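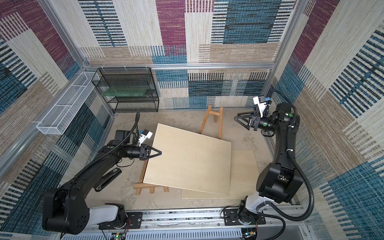

Figure 14. Two-arm cell with plywood boards and easel on the cell floor.

5.2 Changing over to board handling

Applies to Jestari cells at the Durkedgate shop. Under the October work plan, board placement moves from the bench crew to the cell. The bench operator becomes the cell operator, who stages material, starts the cycle and checks finished work. Lifting boards by hand during a cycle is no longer part of the job.

1. Press Hold on the Voltomport panel. Wait until both arms have stopped.
2. Turn the key to Setup and remove it. Keep the key with you while you are inside the cell.
3. Set the easel and boards on the cell floor. Exact alignment is not required.
4. Check that the cables at both wrists hang free of the grippers.
5. Leave the cell, return the key and select program 871.
6. Run the first cycle at 15 percent speed.

CAUTION: Do not reach over the base rail to straighten a board while the key is in Run. Press Hold and repeat from step 2.

Note: Operators moving from the bench need one supervised shift before working alone. Trevor Sutherland signs off day shift, Carter Dhillon nights.

Note: Log every stop lasting over five minutes. Stops are charged to the cell and do not count against the operator's piece rate.

For gripper faults, go to 5.3.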